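Ticket 1259
Site: Skavside demo room
Opened by: floor support
Priority: high (open day Monday)
Status: closed, one item carried over
Subject: handheld gripper drops out of recording during visitor demo

Reported problem

Gripper works fine for the first visitor, then the recorder on the Plollia station loses the camera feed. Light on the handle stays on. Jaw position keeps logging, video doesn't. Happened 2 times in the morning rehearsal, both times when the person turned toward the table to pick up the bag.

What visitors are meant to do: pick up the gripper, grab the cloth bag by its strap, put it down on the tabletop, hand the gripper to the next person. Short and easy. Has to work all day without one of us crouching under the table.

Log

9:10 - Restarted recorder. Feed came back. Lasted 103 seconds then gone again, error says "source lost". Not very helpful.

9:25 - Swapped the camera cable for the spare from the Foley kit. Same thing. So not the cable, or both cables are bad. Labeled the old one anyway.

9:40 - Tried it without moving. Gripper held still, feed runs fine. Moved it slowly left to right, fine. Turned toward the table, lost. Looks like strain on the connector when the cable runs out of slack.

9:55 - Checked the sheet and bag side. Bag on the dark red sheet with the strap looped over the top, table with the plant in the blue pot to the right of it. A black cable with a plug on it hangs down under the sheet, small red tag at the top. Easy to snag if you come in low with the gripper. Below the tabletop it's cluttered, equipment and cables, somebody seated in there too. Not great for a room full of visitors.

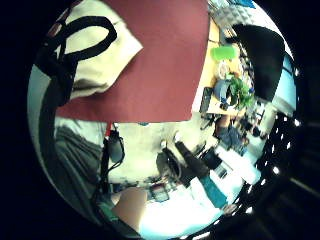

10:15 - Rerouted the camera cable up over the shoulder side, not past the table. Left a loop of slack and taped it to the handle so the pull goes on the tape and not the connector. Turned toward the table ten times, no drop.

10:30 - Hanging cable: clipped up behind the sheet. Whoever needs the plug can unclip it, please put it back after.

10:40 - New problem. Picture very bright on the right side, bag fine but everything low on that side washes out to white. Locked the exposure on the bag and sheet. Better. Blinds half down would help more, have asked.

11:20 - Full run-through with 2 people swapping the gripper. No dropouts, all files saved and they open. Checked file lengths against the clock, they match.

Cause

Camera cable too short for the turn, connector pulled a little loose each time. Recorder doesnt retry once the source is gone, so it looks like a software crash.

To do before Monday

Move loose equipment from below the table into the Wultby crate. Keep the chair clear of the walking line.
Longer camera cable, ordered, should come Friday with the Foley delivery. Tape stays on untill then.
Print the restart steps and stick them on the station: stop recorder, reseat the connector, start recorder, wait for the picture, then hand over the gripper.

Carried over

Recorder retry setting. Sent to Plollia support with the log file, no answer yet. If it drops during the open day - restart as per the sheet, don't unplug the hub, it takes the whole station down with it.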